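# Questions I get about the dining tables

I build extendable dining tables under the name Justano, in a shop behind my house, and I answer all the email myself. That means I type the same replies over and over, usually at night with a cup of tea going cold next to me. So I've finally put them on one page. If yours isn't here, write to me anyway, I like the email (mostly).

Last edited 21st March, when I redid the part about leaves.

## Which tables do you make?

Two models right now. The Alitz is a rectangular trestle table with a leaf that slides in at each end. The Mandagi is a pedestal table that starts out round and goes oval when you drop a leaf in the middle. I used to make a third one, the Bekus, with a fold-over top, and I still get asked for it. I stopped because the hinges I liked went out of production and I never warmed to the replacements. If you already own a Bekus I'm happy to repair it, and I have a small box of the old hinges put away for exactly that.

## How many people can sit at an Alitz?

Six comfortably with the leaves out, ten with both in. You can squeeze in an eleventh if two of them are children or very fond of each other. One leaf only is fine too, though the trestles will look off center and it bothers some people. It bothers me!

## And the Mandagi?

The top is 48 inches across when it's closed, and that's four people with elbows or five without. With the leaf in, it seats six. The pedestal splits down the middle as the table opens, so there's no leg for anybody to straddle, but whoever sits right over the join will find a foot rail where they want to put their shoes. Put your tallest guest somewhere else.

## What wood do you use?

White oak, or cherry if you ask for it. Cherry starts out pinkish and goes a deep reddish brown over the first year or so, faster in a sunny room. Please don't leave a bowl or a runner in one spot for the first few months, or you'll get a pale patch the exact shape of it. The patch does catch up in the end, it just takes its time.

I don't do walnut. I have nothing against it, my supplier's walnut just hasn't been good enough in the widths I need.

## Why is my leaf a different color from the table?

This is the one I rewrote. Leaves live in closets, tables live in daylight, and wood changes color in light. When your table is new, leave the leaf in for as much of the first summer as you can stand. If it's already happened, lean the leaf against a wall in the same room for several weeks, show side out, and turn it end for end now and then. On oak the difference usually gets small enough to forget about. Cherry is slower and more stubborn.

My old advice was to store leaves flat under a bed. I've changed my mind on that – flat is fine, but only if the bed is on a wood floor and the leaf is up on a few blankets. Over a heating vent is terrible. Annunziata Fontana wrote to me about a leaf that had cupped badly after one winter under a guest bed, and sure enough, there was a vent. I flattened most of it out, but it was a long job and I'd love not to do it again.

## How tall are the tables?

Thirty inches for both. If you use armchairs, measure from the floor to the top of the arm before you order. The apron on the Alitz hangs lower than people expect, and the clearance under it is 25 and a half inches. The Mandagi has no apron to speak of, so most armchairs slide right under.

## Can you make one narrower?

The Alitz, yes. The standard width is 41 inches and I'll go down to 34 for the same price. Any narrower and there's no room for serving dishes between the plates, and I'd talk you into something else. I can't change the Mandagi because the pedestal and the slides are sized to each other.

## What's the finish?

A hardwax oil, two coats, buffed in between. It's matte, it feels like wood, and you can fix it yourself. It doesn't love hot pans, nail polish remover, or a wet glass left overnight. For a white ring, try a very light rub with a gray pad and a dab of the oil I send along with every table. Go with the grain and do a bigger area than you think you need, then wipe it completely dry after ten minutes. Oily rags can catch fire by themselves if you ball them up, so lay them flat outdoors to dry before they go in the trash.

## Is it okay to clean it with a spray?

Damp cloth, then a dry cloth. A drop of dish soap after something greasy. Skip the lemon-scented polish, which leaves a film, and then I can't get new oil to soak in when you send the table back for a refresh.

## The slides feel stiff. Is something broken?

Probably not. They're wooden slides and they swell a bit in humid weather, so an August table is a stiffer table. Rub a plain white candle along the edges where they touch. Pull from both ends at once with two people, and keep the pull straight. If one side comes out ahead of the other, push it all the way closed and start over instead of yanking on the corner. (I've seen a cracked rail from yanking. It was mine, at a dinner, with everyone watching.)

## How heavy are they?

The Alitz is around 190 pounds with its leaves, and the top comes off the trestles with eight bolts. The Mandagi is a bit lighter but much more awkward, since all of the weight is in the middle. Two people can carry either one through a normal front door. Stairs with a turn in them call for three, plus some patience.
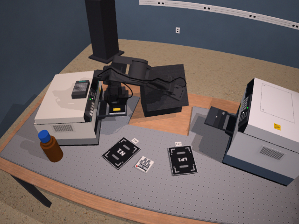
If you're moving house, take the top off first and carry it on edge like a window, never flat. Wrap the corners in towels. The bolts go in the cloth bag stapled under the top, and please do put them back in there, as they're an odd length and your hardware store won't have them.

## What does delivery cost?

Delivery is $400 anywhere in the lower 48 and that includes bringing it inside and setting it up. Vikas Rastogi does nearly all of my deliveries with his own van and he's wonderfully careful, but he's one man with one van, so he goes out in loops. You might wait a couple of weeks for him to head in your direction. If you're close enough to pick it up yourself there's no charge, and I'll help you load.

## How long is the wait?

Orders placed now will be ready in September. I take a deposit of a third when you order and the rest when I send you photos of the finished table. You can change the wood or the width until I've cut the boards, and I'll email before I do that.

## Do you sell chairs?

No, and I'm a little sorry about it. Chairs are a whole different craft and my two attempts are in the garage holding paint cans. For the Alitz, look for a seat 18 inches off the floor, give or take half an inch. A bench works nicely along one side too, but keep it short enough to tuck between the trestles.

## What if something goes wrong?

Joints and slides are covered for ten years. Scratches, rings and sun patches are on you, though I'll always tell you how to fix them. Send a couple of pictures taken in daylight, plus the number burned into the underside near the bolt bag, and I'll get back to you within a day or two – longer if I'm in the middle of a glue-up.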